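House rules for arms that share a table: a chat with the safety lead at Jarkico
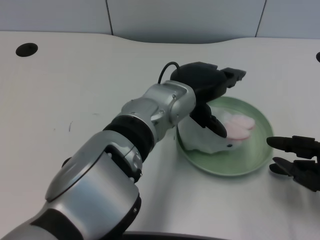
Cloth and plate work on the white table, one gripper down on the cloth, the second at the right.

February 2, 2019

Busy morning at Jarkico, so we talked standing up. The safety lead had a printout of the rules, four pages, coffee on page two. "It used to be 45," she said. "People signed it and put it in a drawer."

First rule is speed. Two arms over one table, both go slow, even if only one is working. "The idle one is the one that catches you. You stop looking at it."

Then force. Soft things get the low setting, always. Cloth hides what's under it, she says, and a finger pressing down can't tell fabric from table untill the numbers climb. Her team logs every stop. 2,130 so far. Most of them dull. "I want dull. If the log goes quiet I start asking who's switched somthing off."

Cables next. Checked by hand at the start of each shift, joint by joint. Enough slack for the wrist to turn fully, no loop big enough to catch the other arm. The Naciri site tapes theirs down. She isn't keen. "Tape peels. Then you've got a cable and some tape."

What about reaching in? Never while the motors are live. Not for a dropped cloth, not for anything. Draltix allows it at low speed and she has argued with them over that for most of a year. No agreement yet.

And new starters? Stop button before anything else. They press it, reset it, press it again, both hands, then with their back to the table. Gindard wants the same drill written into its own rules, maybe by the end of February.

She had a test run waiting. Took the printout with her.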